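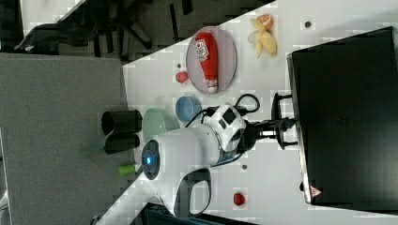 Betreff: Re: [dromoren-dev] Planner wartet auf Perception, Perception wartet auf Planner
Von: Gerrit Smits
An: dromoren-dev

Hallo Noémie, hallo Liste,

danke für die Logs. Ich habe sie gestern Abend gelesen und danach schlecht geschlafen, was aber auch am Essen gelegen haben kann. Antworten der Reihe nach, Zitate gekürzt.

Noémie Ferrand schrieb:
> Seit dem Umstieg auf Fandell 2 bleibt der Arm bei uns regelmäßig vor
> dem Zugreifen stehen. Kein Fehler, keine Warnung, er steht einfach
> und denkt nach. Im Median braucht eine Anfrage 115 ms, das wäre in
> Ordnung, aber die Ausreißer gehen bis zu 1560 ms. Ich habe den
> Verdacht, dass die Szene unterwegs mehrmals neu gebaut wird.
> Kidus meint, es sei das Netzwerk. Kidus meint immer, es sei das
> Netzwerk.

Diesmal ist es nicht das Netzwerk, und ich sage das ungern, weil ich mit Kidus um einen Kaffee gewettet hatte und auf seiner Seite stand.

Dein Verdacht stimmt. In der alten Fassung hat der Planner beim Start einer Anfrage eine Kopie der Szene gezogen und damit bis zum Ende gearbeitet. In der neuen hält er eine Referenz und schaut vor jeder Phase nach, ob die Versionsnummer der Szene noch dieselbe ist. Wenn nicht, wirft er alles weg und fängt von vorn an. Die Idee stammt von mir, der Commit leider auch, und im Commit-Text steht "kleine Aufräumarbeit".

Das wäre halb so schlimm, wenn Soomro die Versionsnummer nur dann erhöhen würde, wenn sich etwas geändert hat. Soomro erhöht sie bei jeder Veröffentlichung. Jedes Kamerabild, das durch die Segmentierung kommt, ist aus Sicht des Planners also eine neue Welt. Bei leerem Rechner schafft es Fandell meistens, zwischen zwei Welten fertig zu werden. Läuft nebenher noch die Visualisierung, verliert es das Rennen ein paarmal hintereinander, und du siehst deinen nachdenkenden Arm.

> Dazu kommt, dass die Objekt-IDs springen. Eine Flasche, die quer auf
> einem Teller liegt, ist mal ein Objekt, mal zwei, und einmal war sie
> ein Teller mit Henkel. Der Griffplaner hat den Henkel dann auch
> genommen. Also geplant, ausgeführt habe ich das lieber nicht.

Der Teller mit Henkel ist ein alter Bekannter. Die Segmentierung arbeitet bei uns in zwei Schritten: erst Masken aus dem Farbbild, dann Zusammenfassen im Tiefenbild nach Abstand. Was sich berührt und ähnlich hoch liegt, wird im zweiten Schritt gern verheiratet. Ein flacher Teller mit etwas Länglichem darauf erfüllt alle Voraussetzungen für das Standesamt. Der Parameter heißt merge_gap und steht in der Voreinstellung so großzügig, weil er für Kisten gedacht war. Für Essen und Geschirr setze ihn bitte deutlich herunter und schalte dazu respect_color_masks ein. Dann darf der zweite Schritt nur noch innerhalb einer Maske zusammenfassen. Schalen, die dicht nebeneinander stehen, bleiben damit ebenfalls getrennt, jedenfalls solange der Arm nicht darüber hängt. Tut er das, zerfällt die hintere Schale in Sichelstücke und jedes Stück bekommt eine eigene ID. Daran arbeitet Stellan, siehe unten.

Zu den springenden IDs: das Tracking ordnet neue Cluster den alten nach dem Schwerpunkt zu. Wenn aus zwei Objekten eins wird, liegt der gemeinsame Schwerpunkt an einer Stelle, die keinem von beiden gehört, und es wird eine neue ID vergeben. Beim nächsten Bild trennt sich das Paar wieder und beide kommen mit frischem Ausweis zurück. Der Planner, der gerade einen Griff für die alte ID rechnet, erfährt, dass sein Ziel nicht mehr existiert, und beginnt pflichtbewusst von vorn. Man kann in deinem Log schön sehen, wie er das 18-mal hintereinander tut, ohne ein Wort der Klage. Ich hätte früher gekündigt.

> Letzte Frage: Muss der Bildschirm am Tischrand wirklich als Mesh in
> die Szene? Jonatan hat ihn als Quader eingetragen, und jetzt findet
> der Planner auf der Seite gar keinen Weg mehr.

Quader ist richtig, Mesh ist Luxus. Das Problem dürfte die Drehung sein. Wenn der Monitor schräg zum Tisch steht und Jonatan den Quader achsparallel zum Weltrahmen angelegt hat, dann ist die Kiste erheblich größer als das Gerät und frisst den Platz vor den Fingern gleich mit. In der Szenendatei gibt es das Feld orientation, es ist optional und wird deshalb von allen weggelassen. Bitte eintragen, als Quaternion, und bitte in der Reihenfolge x, y, z, w. Fandell will w hinten, Soomro will w vorne, und die Konvertierung dazwischen prüft die Norm, aber naturgemäß nicht die Absicht. Jonatan kann sich das Ergebnis im Szenenbetrachter anzeigen lassen, Taste "k" blendet die Kollisionskörper ein.

Schau bei der Gelegenheit auch nach der Handgeometrie. Die mehrfingrige Hand wird beim Laden mit gespreizten Fingern in die Kollisionsprüfung übernommen, egal wie sie gerade steht. Neben einem Monitor ist das ein teurer Irrtum. Mit hand_state: live nimmt er die gemessenen Gelenkwinkel. Das kostet etwas Rechenzeit, dafür findet er Wege, die es gibt.

Und die Kabel. Ich weiß, dass ihr sie nicht modelliert, wir modellieren sie auch nicht. Die freie Schlaufe am Arm taucht dafür im Tiefenbild auf und wird von Soomro als unbekanntes Objekt gemeldet, sobald sie aus dem Selbstfilter herausragt. Der Selbstfilter kennt nur das URDF, und im URDF haben Roboter keine Kabel. Bei uns hilft ein zusätzlicher Zylinder am entsprechenden Glied, der ausschließlich für den Filter gilt (filter_only: true). Wer ihn versehentlich auch für die Kollision anmeldet, bekommt einen Arm, der sich dauerhaft selbst im Weg ist. Ich erwähne das ohne besonderen Anlass.

Was ich jetzt vorschlage:

1. Fandell bekommt den Schnappschuss zurück. Eine Anfrage arbeitet auf der Szene, mit der sie begonnen hat. Vor der Ausführung wird einmal geprüft, ob die fertige Bahn in der aktuellen Szene noch kollisionsfrei ist. Das ist ein einziger Durchlauf über die Stützpunkte und fällt kaum auf.

2. Soomro erhöht die Versionsnummer nur noch, wenn sich ein Objekt um mehr als eine Schwelle bewegt hat, dazugekommen oder verschwunden ist. Über die Höhe der Schwelle werden wir uns streiten, ich freue mich darauf.

3. Die ID-Vergabe bekommt ein Gedächtnis. Stellan hat einen Branch (tracking-hysterese), in dem ein verschwundenes Objekt noch eine Weile als verdeckt weitergeführt wird, sofern der Arm laut Kinematik davor ist. Bei unseren Aufzeichnungen sieht das gut aus. Er sucht Leute, die es an anderen Tischen ausprobieren, und hat mir ausdrücklich verboten, das Wort "stabil" zu verwenden.

4. Der Planner schreibt künftig eine Zeile ins Log, wenn er neu anfängt, mit Grund. Dass er das bisher schweigend getan hat, ist mein Lieblingsfehler an der ganzen Sache.

Punkt 1 und 4 liegen seit heute Mittag als Merge Request bereit. Es wäre nett, wenn jemand darüberschaut, der den Phasenautomaten nicht geschrieben hat. Kidus, das wärst dann wohl du. Punkt 2 braucht eine Absprache mit Fukico, deren Adapter sich darauf verlässt, dass die Nummer mit jedem Bild steigt, und sie als Zeitstempel benutzt. Ich habe gefragt, warum. Die Antwort lautete, es habe immer funktioniert.

Bis dahin kannst du dir mit snapshot_mode: legacy behelfen. Der Schalter ist undokumentiert und existiert, weil ich mir selbst nicht getraut habe. Achtung, er wirkt nur, wenn er vor dem Laden der Szene gesetzt ist, also in die Startdatei damit und nicht per Konsole. In der Konsole nimmt er den Wert freundlich entgegen und tut nichts.

Falls du nach der Umstellung noch Ausreißer siehst, schick mir bitte das Log mit verbose: planner und die Szenendatei dazu, am liebsten mit dem schrägen Bildschirm drin. Das Kamerabild allein hilft mir wenig, ich brauche das, was der Planner für den Tisch hält. Zwischen beidem liegt erfahrungsgemäß der Fehler — oder eben ein Henkel.

Noch eine Kleinigkeit zum runden Kleinkram: Bälle und ähnliches Zeug fallen bei der Voreinstellung unter min_cluster_points durch und tauchen in der Szene nicht auf. Der Arm fährt dann reinen Gewissens hindurch. Wenn ihr den Wert senkt, meldet sich jeder dunkle Fleck auf der Tischplatte als Gegenstand, sofern ihr nicht zusätzlich eine Mindesthöhe setzt. Beide Werte zusammen ändern, sonst schreibt ihr mir im September wieder.

Den Kaffee schulde ich übrigens dir, gewettet haben wir ja beide falsch.

Grüße
Gerrit

-- 
Gerrit Smits
Fandell, Planung und Kollisionsprüfung

dromoren-dev: Archiv | Abo verwalten | Kontakt zur Listenverwaltung | © Dromoren und die jeweiligen Verfasser | Nach oben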